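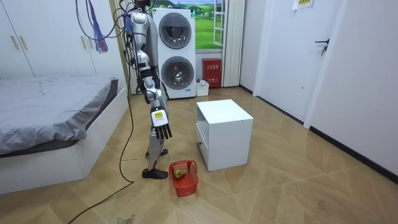 A low white cube and a red lattice basket, both out on the bedroom tiles.

The Cube, the Basket and the Eleven Square Feet You Don't Have

By Imke Brinkmann
Sep 16, 2021

1,910 shares 80 comments

I have now been told by three separate people that my bedroom is too small for a nightstand and that I should therefore buy a different nightstand. The one they have in mind is always the same. It is white, it is a cube, it has a flat top, and there is a drawer in it somewhere. It will "float," they say, meaning that you can put it wherever you like.

I can already put my old one wherever I like. It's a chair.

The case for the cube comes mostly from people like Lukian Dmytriv, who runs Drosska, a two-room storage showroom in Sarstead. He was patient with me. A bedside table with legs, he argued, collects slippers and dust underneath and lets you pretend both are under control. A box down near the floor gives you a surface and a drawer and no excuses. He also thinks it should come away from the wall in a small room, so that it can be a seat or a place to fold laundry.

I tried this with a floor model he lent me. For 27 days a white cube stood in the middle of my bedroom, and I walked into it on most of them. I did sit on it twice to put on socks. I never folded anything on it, because the bed is larger and was right there. What I mostly did was put a glass of water on it and then, at two in the morning, fail to reach the glass.

The drawer is another matter. Drawers low to the floor are fine if you are a child or very keen. Birgit Görtz, who has sold secondhand furniture in Sarstead since before flat-pack got here, told me she checks the low drawers first when a piece comes in. "They're either empty or they're full of instruction booklets," she said. She will take a cube off your hands, though not for much.

Then there is the basket. You will have seen the kind, small and plastic with open grid sides and a handle, usually in a color the rest of the room has no use for. The advice is to keep one on the floor and drop in whatever is out of place, then carry it around before bed and put everything back. Lensa Asfaw teaches this in her evening class on small homes, and of everything I looked into it has the most going for it. It's cheap. You can see through the sides, so you can't forget what is in there, and on a tiled floor you can scoot it along with your foot.

My doubts are about the carrying around. Asfaw admits that plenty of her students do the dropping in and skip the rest. By the end of June, one of them had four baskets. I managed a week of honest rounds and then found a single thing sitting in the bottom for days, in my case a lime. I knew perfectly well where limes go.

Yoshinori Nomura, who fits wardrobes for Sperling and has spent more time in cramped bedrooms than anybody I know, was not much interested in either object. He wanted to talk about doors. Measure how far the wardrobe door swings, he said, and leave that floor clear, and after that do what you want. Most of the rooms he is called to have a perfectly good wardrobe that opens partway because somebody has put something helpful in front of it.

I went home and measured. The cube was in the way by 2 inches. It has gone back to Drosska, the basket is in the kitchen with the lime in it, and the chair is where it was.

Share this story 80 comments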